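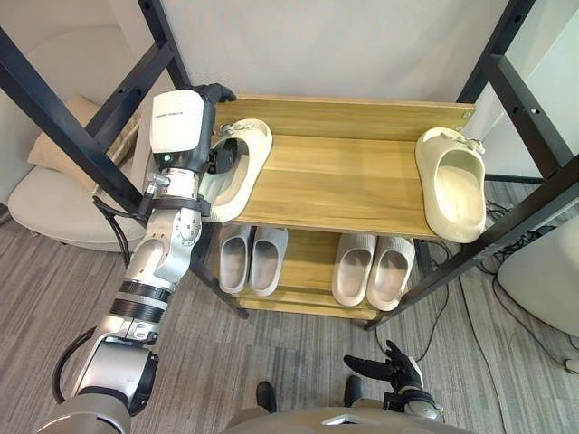 Unit 6: In-kind giving and the community shop

Course 2241, Nonprofit Operations
Instructor: Marwa Benkirane
Read before Monday's session. Bring the worksheet from Unit 5.

1. What counts as an in-kind gift

An in-kind gift is anything of value given to an organization that is not money. For a shop, these come in three forms that you need to keep apart in the records.

Goods for sale. Clothing, books, kitchen items, small furniture. The shop sells them and the income goes to the program.

Goods for use. Hangers, price tags, cleaning supplies, shelving. The shop keeps these and uses them up or wears them out.

Services. A printer runs off the flyers without a bill, or a law office reviews the lease. There is nothing to store, but there is still something to record.

Students often mix up the first two. A box of 200 hangers is goods for use, even if a customer asks to buy a few. If the shop decides to sell them, move them in the ledger first.

2. The Brinus case

Brinus is a single shop on Marquez Street that funds an after-school program. It was opened by Etenesh Ejigu with a rent-free lease for the first year. The case packet has the full history, so only the parts we need are repeated.

In its second year the shop lost the free lease and had to pay market rent. Sales were steady. The problem was the back room. Donations came in faster than two people could sort them, and good stock sat in bags for weeks while the racks out front looked thin.

Two things changed. Henok Gudeta, the shop manager, set drop-off hours from 10 a.m. to 1 p.m. and stopped taking bags at the door outside that time. Then a local company, Pliltis, agreed to supply tags, bags and hangers every quarter. The second change got the newspaper story. The first one did more for the shop, and you should be able to explain why from the intake sheets in the packet (look at February in particular).

3. Writing the agreement

A supply gift that repeats should be in writing. One page is enough. It should state:

What is given, and in what quantity
When and where it is delivered
Who signs for it
What the donor may say in public about the gift, and what the shop will say
How either side can end the arrangement, and with how much notice

The notice line gets left out more than any other. Brinus did not have one in its first agreement with Plallwood, a lumber yard that had promised shelving for a planned second room. The yard changed managers and the promise went with the old one. Nothing had been signed and the shop had already paid to have the room painted.

4. Recording value

Use fair value on the day the gift is received. For goods for use, take the price the shop would pay its normal supplier. For donated clothing and household goods, use the shop's own sale prices for similar items, less a share for what never sells.

Worked entry. Pliltis delivers 50 packs of tags. The shop's usual supplier sells the same pack for $4.

Supplies on hand: debit $200
Contributed supplies: credit $200

As the tags are used, move the cost from supplies on hand to shop expense. Do not wait until year end.

Services are recorded only when they need a special skill and the shop would otherwise have had to buy them. Helping to fold shirts does not qualify. The lease review does.

5. Thanking the donor

Send a letter within the week. Name the goods and the quantity, but leave out the dollar value – setting that is the donor's job, and in many places the law says so. Yeshi Tsegaye's sample letter is on page 84 of the reader. Note how short it is.

Public thanks are a separate matter. Check the agreement first. Some companies want their name on the wall and some would prefer not to be mentioned at all.

6. For discussion

Should Brinus accept a large one-time gift of goods it has no room to store?

Mulugeta Wako's article argues that a shop should turn away any gift that costs more to handle than it brings in. What does he leave out of the cost?

Suppose Pliltis asks for its logo on every bag. Draft a two-sentence reply.

Terms to know: in-kind gift, fair value, contributed services, intake rate, sell-through, notice period

Next unit: pricing and markdown schedules. The reading is chapter 7, without the appendix.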